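# Lernell Kitchen Improvement Loan

The Lernell Kitchen Improvement Loan is a fixed-rate personal loan for homeowners who wish to replace appliances, countertops or cabinets without refinancing their first mortgage. It is offered by Lernell Home Lending to residents of Flidville and the surrounding townships. The terms on this page apply to applications received on or after Saturday, November 28, 2020.

## Loan terms

- Repayment period: 3 to 11 years
- Origination fee: $200, deducted from the loan proceeds
- Minimum monthly income after existing housing costs: $400 above the proposed payment
- Prepayment penalty: none
- Collateral: none required for the standard loan

The rate is set on the day of approval and does not change during the life of the loan. Payments are due on the first business day of each month and may be made by automatic transfer, by check or in person at the Flidville office.

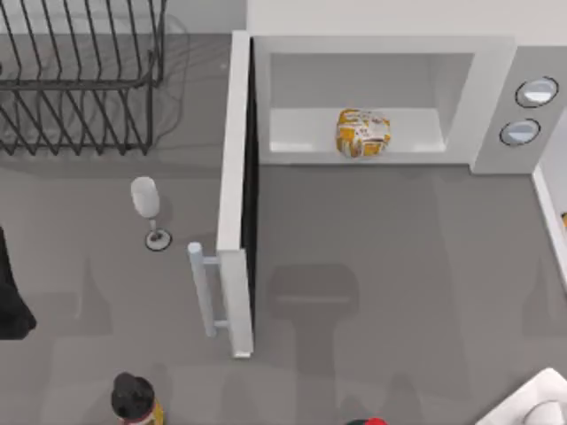 *White microwave with the door open, on a gray countertop.*

## Eligible purchases

Loan proceeds may be used for materials, labor, permits, delivery charges and the purchase of built-in or countertop appliances. Furniture, dishes and food storage items are not eligible. Borrowers who are uncertain whether an item qualifies should request a written determination before placing an order.

Purchases made through the Rosto dealer program may be paid directly by Lernell. For all other purchases, the borrower submits a receipt and funds are released to the borrower's checking account.

## Combining with a Noiphan Second Mortgage

Applicants planning larger projects may combine this loan with a Noiphan Second Mortgage. The two accounts are reviewed together, but each carries its own agreement and payment schedule. A property appraisal is required for the Noiphan portion only.
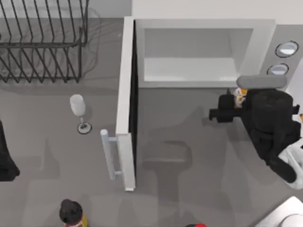

Itemized estimates must accompany every application. Each appliance should be listed on its own line with the manufacturer, model number and price. Where a model is sold in more than one version, the estimate should say which has been chosen; for a microwave, an entry such as "two round control knobs, bar handle on door" is sufficient. Estimates that show only a total will be returned to the applicant.

## How to apply

Applications are accepted online, by mail and at the Flidville office. Please include proof of income, a current mortgage statement and the itemized estimate. Incomplete files are held until the end of December and then closed without effect on the applicant's credit record.

All loans are subject to credit approval.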